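Nundthorpe Lab Tracker > Plasex > Policy eval > Ticket 913

Handover success drops on see-through straps, only with wrist views masked

Status: open, waiting on rerun
Component: Yu policy, Atov eval scripts
5 comments

Filing this before the bench goes to the other project. Will clean up later.

Short version: the wrist-mask ablation doesn't reproduce. The October numbers said masking the wrist cameras costs almost nothing on the watch task. Now it costs a lot, and nearly all of the loss is on the translucent items. Opaque straps and the leather one are fine. Either the old result was wrong or something moved in the pipeline.

Setup
- Yu checkpoint from the long finetune, same one as the writeup. Hash checked.
- about 300 episodes per condition, 2 conditions (all views / fixed view only)
- task: pick a watch off the table, hand it across, put in the white bin
- items shuffled by the Atov start-state list, same list both conditions

What I tried, in order

1. Reran all-views first. Matches the old number close enough, so checkpoint and arms are ok.

2. Reran fixed view only. Bad. Gripper closes short of the strap, arm lifts anyway, policy goes through the whole handover with nothing held. Checked the joint logs for a slip. Not a slip, finger width goes straight to fully closed.

3. Suspected calibration. Redid extrinsics on the fixed camera, small shift, put it in, reran the failed starts. Same failures.

4. Suspected lighting. Table has a glare patch near where we drop the watches and the clear plastic picks it up. Killed the overhead light on that side, a few more grasps landed but not enough to explain the gap. Parking this, worth its own ticket.

5. Diffed the mask code. Found something. The old mask replaced wrist frames with the last good frame from the epsiode buffer. Not black, not noise. So the "masked" policy was still getting a stale wrist view, and if the buffer wasn't cleared between episodes it got the final wrist view of the previous one. The Plasex update switched it to real zeros. Nobody flagged it in the changelog, or I missed it.

So my read: the October ablation was never a fixed-view-only condition. It was fixed view plus old wrist frames. Opaque items survive real masking since the fixed camera can find them. Clear ones it can't, at that distance a blue strap on a white table is a few washed out pixels.

Caveat, zeros are also out of distribution for Yu. Never trained with view dropout. Some of the drop could be the model choking on black input and not the missing information. Can't separate those with what I have. But opaque items getting through argues against it being all of it.

Still to do
- mean-frame mask as a third condition
- short finetune with view dropout, then rerun zeros
- score by item type in Atov, currently lumps everything under "watch" which is how this hid
- pull the ablation row from the writeup until the above is done. please don't cite it

Workaround for anyone running masked evals right now: set the mask mode explicitly in the config, don't trust the default, and clear the buffer on reset. Old runs can be rescored but not rescued, the stale frames went into the policy at run time.

Scorer note: Atov calls a grasp by finger width alone. Thin straps read almost the same as empty. I hand checked the borderline ones against wrist video, took forever. Needs a better threshhold or a second signal.

Views from the all-views condition, for comparing how much the straps show up in each:

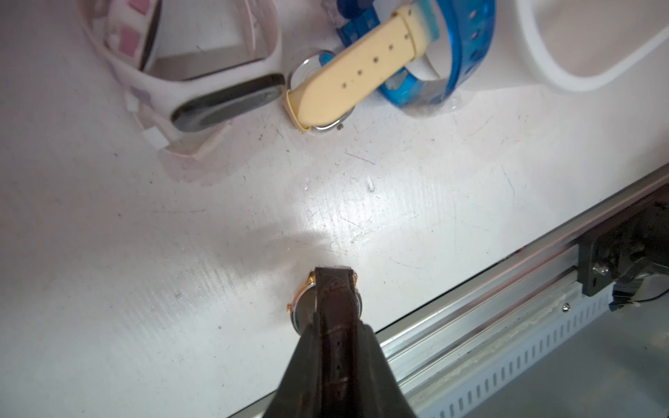
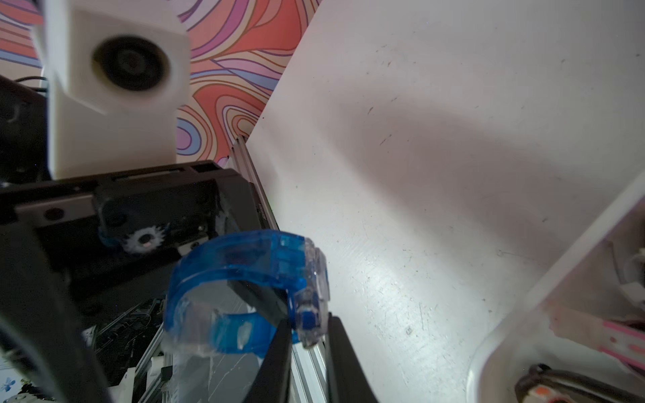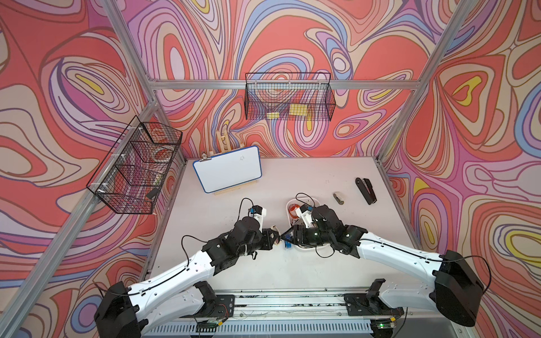
First two: wrist cameras. Third: fixed camera. Same bench, not in time order.

0 shares | 5 comments
Contact the Nundthorpe bench desk | © Nundthorpe Lab Tracker | Back to top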